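My dad's old club is selling its ground

I found out the way you find out most things now, which is by somebody putting a screenshot in the family group with no explanation. Prumport Town are leaving Nuttall Lane. The ground goes to a builder at the end of June and the club moves in with the rugby lot across the bypass, at least for a couple of seasons, and then we'll see.

I haven't lived in Prumport for years and I've been to maybe two matches in the last ten, so I'm aware I have no right to be upset. I was upset anyway! I rang my dad straight away and he was very calm, and then he talked for an hour and a half without stopping for breath.

He played left back for them, part time, while he was working nights at the Ovska biscuit factory. He'd come off shift on a Saturday morning, sleep till noon, eat two boiled eggs and get the bus to the ground with his boots in a carrier bag. The pay was a bit of petrol money (he didn't have a car) and a hot meal afterwards. His knees have never been right since, and there was no insurance or physio or anything like that, just a man with a sponge.

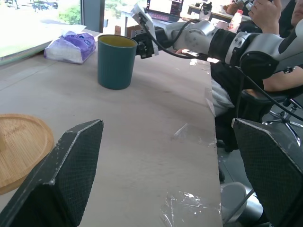

Posted Sun 23 February in Football, Family -- by me, at the kitchen table

The match he always comes back to is the cup tie against Fultetti Works. They reckoned there were 3000 people in, which is more than the ground could hold, and there were lads sitting on the roof of the tea hut. The official gate was 633. Dad says that tells you everything about how the turnstiles were run in those days, and he laughs so much when he says it that he has to put the phone down.

They lost, by the way. I was grown up before I found that out. He'd told me the story so many times, the mud and the floodlight that kept going off and the header that hit the bar, and I'd just assumed it ended well.

What bothers me is the bits and pieces. There's a cabinet in the clubhouse with pennants and team photos going back to before the war, and dad's in one of them, second row, huge hair. I emailed the club to ask what happens to it all and got a nice reply saying it'll go into storage. Storage where, though? I've moved house enough times to know what happens to boxes in storage -- you lose them.

So I've asked if I can go up and take copies before the move, and they've said yes. Dad's coming with me. He wants to walk across the pitch one more time and I want to see this tea hut roof, which he says is much higher than I remember.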